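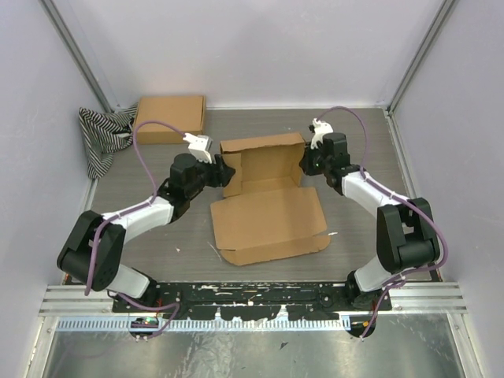

A packer at the Hulme depot told us that the box is finished long before the tape goes on, and that most of the bad ones are already bad when the flaps are still up. Several others said much the same in their written answers. We had planned to look mainly at closing and taping, and their comments led us to add the open stage as a separate part of the study.

### 4.2 The open stage

By the open stage we mean the time between setting up the box and folding down the first top flap. Figure 4 shows a brown corrugated box opened on a gray tabletop. Packers set the box down, put in the goods and the fill, and then close it. In the Hulme and Kaveo depots this stage took longer than taping for nearly every order type. It was also the stage with the most differences between one packer and the next.

We inspected 868 boxes after they were packed and before they left the bench. Each box was checked for square corners, flap overlap, bulging sides, and loose contents. Boxes were checked by hand, and the same checklist was used at both depots. We left out boxes that had been packed by trainees in their first week.

The most common fault was a box that had gone out of square. Seen from above, the opening was a slanted shape instead of a rectangle, and the top flaps met at an angle. Packers usually hid the gap with a second strip of tape. A second strip covers the gap, but it does nothing for the corners, and these boxes leaned when they were stacked. When we asked packers to close the same box again after squaring it with both hands, the flaps lined up without extra tape in most cases.

Overfilling came next. Paper fill was often pushed down the sides after the goods were in, which made the long panels bulge. Packers at Kaveo put a layer of paper on the bottom first and filled the sides only where something could move. Their boxes had flatter panels. The Kaveo depot also ships fewer mixed orders, so we do not put the whole difference down to the way the paper was used.

### 4.3 Bench surface and loose material

Small debris on the bench was noted in both depots. In Figure 4, tiny white specks and scraps lie across the tabletop. We did not try to sort such material by source. Packers wiped the bench at very different intervals, from once an hour to once at the end of the shift, and we found no link between wiping and the box faults listed above. Labels are another matter: 23 boxes in the sample had a label corner that would not stick, and in most of those we could feel grit under the lifted part.

### 4.4 Limits of the sample

All boxes came from the same Bravero stock, in three sizes. Heavier board would probably hold its shape better when open, and the share of out-of-square boxes might drop. Each packer was watched for 60 minutes in the morning and again after lunch. We did no night shifts. The depots each pack up to 2000 orders on a busy November day, and our visits fell in quieter weeks, when packers had time to redo a box they did not like. The fault rates given in Table 3 should therefore be read as low.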